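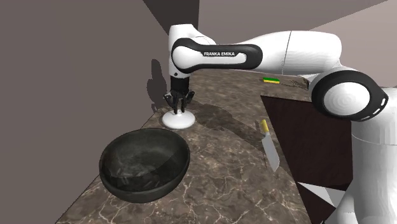

Page last changed: September, by X. Becerra

Visit notes: the Virklow kitchen cell

I went to Virklow expecting to be sold something, and I was. The talk in the lobby was all about kitchens that tidy themselves. I had asked to see how one cell gets set up and looked after, so I spent most of the afternoon at a desk with the person who keeps the simulated version running. They call that version Belay.

Belay is a rendered copy of a kitchen corner with a single Franka Emika arm beside a marble-look counter. The task on screen was a lid: gripper straight down, two narrow fingers closing in on a small pale knob. A big dark bowl, a knife and a little green and yellow block shared the counter.

My first question was who checks that the copy matches the real cell. The answer was a script called Tralinent, which compares joint positions between the two and complains when they drift. The limit is set at 2 millimeters at the fingertips. Fine, but that covers the arm. It says very little about the knob, and a knob that small leaves the fingers hardly anything to hold. I asked how the friction value for the lid had been chosen. "By hand, until it looked right" was the reply, and I thank them for not dressing it up.

Upkeep is duller than the lobby talk and more convincing. Each change to the counter layout means a restart, a fresh calibration file and a batch of 4000 lid grasps with the start position nudged a little each time. The last batch had 194 failures. I was shown the log, and most of the entries had the same cause - the fingers came down off center and tipped the lid. The fix was to move the approach point higher and slow the final descent. It took a morning, they said, and the batch had not been rerun when I was there. So I can't tell you if it helped.

Repairs on the real arm go through an outside shop, Preltodano. In Belay a bad collision costs a reset. I would have liked to see what one costs on the floor, but the service records were not part of the visit.

Two things I would want before believing the brochure: the rerun numbers, and the same lid test on the physical cell with somebody else's lid. I asked for both. Virklow promised the first and said they would look into the second - I'll add to this page if either arrives.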